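Search questions, topics, people Search Ask

How do small satellites stay pointed the right way once they're up there?

Asked by Uliana Mykhailiuk

Hi all! I run the after-school science club at our library and we've been doing a unit on cubesats (the little ones, like a loaf of bread or smaller). The kids are great and they ask things I can't answer. Last session one of them wanted to know how the satellite knows which way is down, and then how it turns to face that way if it doesn't have rockets on it. I said "gyroscopes" very confidently and then went home and realized I didn't know what I meant by that.

I've read a couple of pages that talk about reaction wheels and magnetorquers and star trackers, and I sort of get each one by itself, but I don't get why you'd need more than one. If a wheel can turn the thing, why add magnets? And does it matter for a tiny satellite that's only taking pictures of clouds? My group is ages 9 to 12, so I need something I can say out loud without a whiteboard full of vectors. Thanks in advance!

3 answers

Hnat Vakulenko

Gyroscopes measure turning, they don't do the turning. Wheels do the turning. Look up conservation of angular momentum, it's all in there.

Zoriana Pavliuk

I taught middle school physics for 20 years, so let me take a swing at the kid version, and then a bit extra for you.

Get a chair that swivels. Sit a kid on it with their feet up, holding a bicycle wheel by the axle so the wheel lies flat, like a tabletop. Have them spin it with one hand. The chair starts to turn slowly the other way! Stop the wheel and the chair stops too (more or less, library chairs are terrible and the friction eats a lot of it). There's your reaction wheel. The satellite has a motor with a small heavy wheel on it, and when the motor speeds the wheel up one way, the body of the satellite goes the other way. Put in one wheel for each direction you want to turn and you can face anywhere. That makes 3, and plenty of designs carry a fourth as a spare, tilted so it can fill in for any of the others.

Now for why you'd want magnets too. Space isn't perfectly empty or perfectly calm down where cubesats fly. There's a whisper of air, sunlight pushes a tiny bit, and gravity tugs harder on the near end than the far end. All of those give the satellite little nudges, and the wheel has to spin a bit faster each time to cancel them. Do that for weeks and the wheel is going as fast as it can, and then it's no help at all. People call this saturation. You can't just slow it down either, or the satellite starts swinging around. You need something outside to push against while you slow it, and the handiest thing is Earth's magnetic field. A magnetorquer is a coil of wire. Run current through it and it acts like a compass needle and wants to line up with the field, so you lean on that while the wheels wind down.

For a cloud camera, by the way, you might skip the wheels entirely. Coils alone are slow and a bit sloppy, but if being off by 5 degrees doesn't ruin your picture they're cheap and there's nothing in them to wear out. My old students did a design project called Gidevero (paper and cardboard only, sadly, it never went anywhere near a rocket) and they picked coils only, after a very loud argument. Their orbit came out to 96 minutes and they worked out that it could take several laps to settle down after being let go.

If you don't have a bike wheel, a heavy toy top will do on a small turntable. A turntable spins far better than any chair. Tape a paper satellite on it, with a little arrow for the camera.
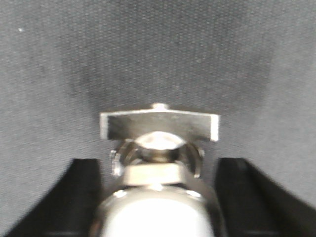

Give the kids a target on the wall and let them try to land the arrow on it without touching the paper part. They overshoot every single time at first, and then somebody figures out you have to slow the wheel before you get there, and you've got them doing control engineering and they think they're playing darts.

On "how does it know which way is down," I'd tell them it looks. Sun sensors find the Sun, a magnetometer feels the magnetic field, and if you have the money a star tracker takes a picture of the sky and matches it to a map. The gyroscope fills in between looks, because it drifts if you trust it too long. I have them close their eyes, turn slowly, and point to the door. They get worse the longer they go.

Comment from Uliana Mykhailiuk: This is wonderful, thank you! I have a bike wheel in my garage with a flat tire, does that matter?

Comment from Zoriana Pavliuk: Doesn't matter a bit. Wrap the rim with some extra weight if you can, it'll push the chair harder. And keep fingers and long hair away from the spokes.

Vsevolod Skoryk

Good answer above. I'd only add that the magnets can't push in every direction at once. You get no twist around the direction of the field itself, so you wait until the orbit carries you someplace the field points differently. Near the equator it runs mostly north, near the poles mostly up and down. A bar magnet on a string next to a bigger magnet shows it pretty well. Also some satellites do use tiny thrusters for this, mostly the ones that go too far out for the magnetic field to be any use.

Last updated: December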